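Visit report: demonstration collection at the Tallitz annex, Nullville
25 March 2020

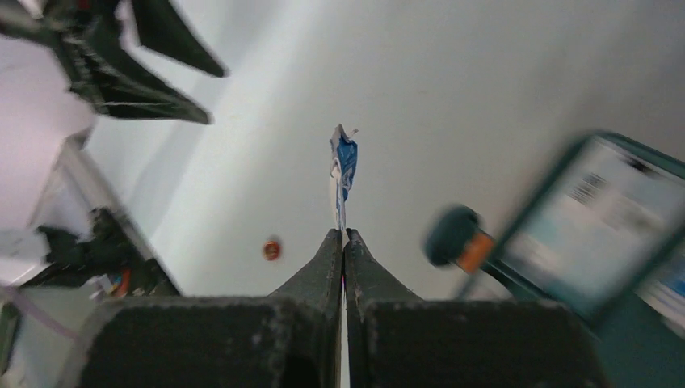

The annex occupies the back half of a former packing shed and is run by Pornisow as a collection site for manipulation data. I went out in February to see how their tabletop demonstrations are recorded, as our own group is deciding whether to build a similar station or buy recorded hours. Stella Biwott, who manages the floor, took me through a full shift. Bahman Fallahi joined us for the data side after lunch.

Operators work standing, one to a station, driving a pair of arms. Each arm ends in a two-finger gripper with a small camera at the wrist. The wrist view is what the policy will be trained on, along with joint positions and gripper opening. The operators are allowed to look at the table directly, and most do. Fallahi would prefer they didn't. His concern is that a person who can see around the gripper will make choices the wrist camera gives no grounds for, and the model is then asked to learn a decision from information it was never given. A trial with the operators on monitors only is planned for later in the year.

The task family I watched was small-object handling: picking up light items from a bare table and moving them, with a compartmented tray at one side. Wrappers are the difficult class. A crumpled wrapper held between the fingertips stands up and hides part of what lies behind it, and its shape after the grasp has little to do with its shape before. Small round objects are the other nuisance, for the opposite reason. They keep their shape perfectly and roll if a fingertip brushes them.

Wrist footage is poorer than I had assumed. In a frame taken with a blue and white wrapper in the grip, the wrapper and fingertips are reasonably sharp, but the tray, the table and the second gripper off to the left are smeared. None of the printing on the wrapper can be read. Fallahi was not bothered by this. The frames are downsampled before training anyway, and he argued that a policy which copes with blur in the recordings has some chance of coping with it on the arm. I would still want to see a comparison at a shorter exposure. The annex lighting is ordinary overhead tube, and there is room to improve it cheaply.

The procedure for one episode is short. The operator lays out the table from a printed card, starts recording with a foot pedal, does the task and presses the pedal again. A fumble followed by a recovery is kept and tagged. A fumble that needs a hand on the table ends the episode. Biwott was firm on the second rule. Early batches had sleeves and fingers in them, and sorting those out by hand took longer than recording replacements would have.

Output on the shift I saw was 70 episodes from one station, of which 46 passed review. The whole wrapper set stood at 624 accepted episodes when I left. Rejections were mostly for layout errors — the wrong card, or the right card with an item missing — and only a few came down to the handling itself. That seems to me a labelling problem that a photograph of the table before each start would catch.

Review is done on a tool called Frimpong, written in-house. It plays both wrist streams side by side with the gripper opening plotted underneath. It is plain and quick. Its one real gap is that a reviewer can't mark a span within an episode, only the episode as a whole, so a clean grasp followed by a bad placement is thrown out entirely.

Points to follow up:

Ask Fallahi for 2 sample episodes with raw timestamps. The offset between the streams is said to be constant, but I saw no measurement of it.

Get the layout cards. The wording on them is better than ours.

Check fingertip wear. Biwott replaces the tips on a fixed schedule but keeps no record of which episodes used which set.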